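Rilungate recherche un ou une secrétaire de rédaction (humour, scène, télévision)

Publié le 19 juin 2021
CDD de 8 mois, temps partiel possible

Rilungate est un magazine imprimé consacré à la comédie : stand-up, séries, improvisation, podcasts. Il paraît 7 fois par an. Nous cherchons une personne pour rejoindre l'équipe pendant la préparation des prochains numéros, jusqu'au bouclage de décembre inclus.

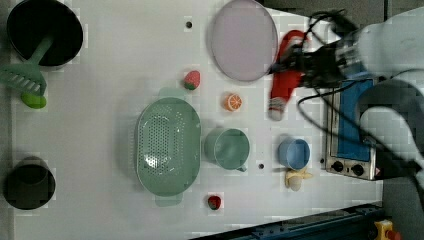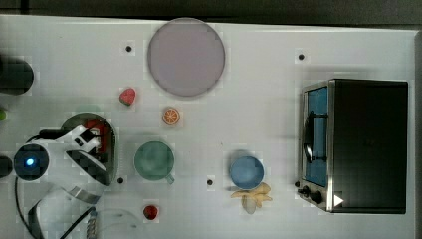
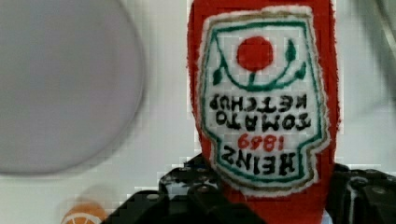

Dînette et aliments factices, dont un ketchup en peluche

Le poste

Vous travaillez avec Nataša Milošević, rédactrice en chef, et Gorazd Gashi, responsable des pages entretiens. Nos entretiens sont longs et souvent menés par d'autres comédiennes et comédiens, ce qui suppose un gros travail de coupe et de vérification avant la mise en page.

Vos tâches :

- relire et corriger l'ensemble des textes du numéro
- couper les entretiens au format, en accord avec leur auteur
- vérifier les noms, dates de tournée, titres de spectacles et crédits photo
- rédiger titres, chapôs, légendes et accroches de couverture
- tenir le chemin de fer à jour et relancer les pigistes
- mettre en ligne une sélection d'articles sur le site après parution

Une partie du poste concerne la rubrique Florkow, notre agenda des petites salles. Les annonces arrivent par courriel, dans des formats très variables, et doivent être harmonisées. Le dernier agenda comptait 570 dates.

Profil

Une première expérience en secrétariat de rédaction ou en correction, dans la presse ou l'édition. Orthographe et typographie françaises très sûres. Bonne lecture de l'anglais, car certains entretiens nous parviennent dans cette langue et la traduction doit être relue en regard de l'original. La connaissance d'InDesign est souhaitée. Celle du milieu de l'humour est un plus, mais nous lirons aussi les candidatures de personnes venant d'autres rubriques culturelles.

Il faut pouvoir être présent à la rédaction la semaine du bouclage. Le reste du temps, le télétravail est possible.

Conditions

Le contrat est proposé à mi-temps, pour une rémunération de 1 141 euros brut par mois. Un passage à temps plein peut être discuté pour les deux derniers numéros. Le remboursement des transports est pris en charge à moitié. Les places de spectacle reçues par la rédaction sont réparties entre tous les membres de l'équipe, contrats courts compris.

Les bureaux se trouvent au deuxième étage de l'immeuble Popescu, sans ascenseur. Si c'est une difficulté, dites-le-nous : une salle de travail est disponible au rez-de-chaussée.

Candidature

Envoyez un CV et une lettre d'une page au maximum à Jasmina Golob, à l'adresse indiquée dans la page Contact du site, avec la mention « SR décembre » en objet. Joignez un texte publié que vous avez corrigé ou coupé, si possible avec la version d'origine. Pas de photo ni de lettre de recommandation à ce stade.

Les personnes retenues passeront un test de relecture rémunéré, à faire chez elles, puis un entretien avec Nataša Milošević et Gorazd Gashi. Une réponse sera envoyée à toutes les candidatures, y compris négatives.

Pour toute question sur le contrat ou la paie, s'adresser à Colin Goodall. Les propositions de piges et de portraits ne passent pas par cette annonce : elles sont à envoyer à Chrysanthi Raptis, avec un résumé de dix lignes.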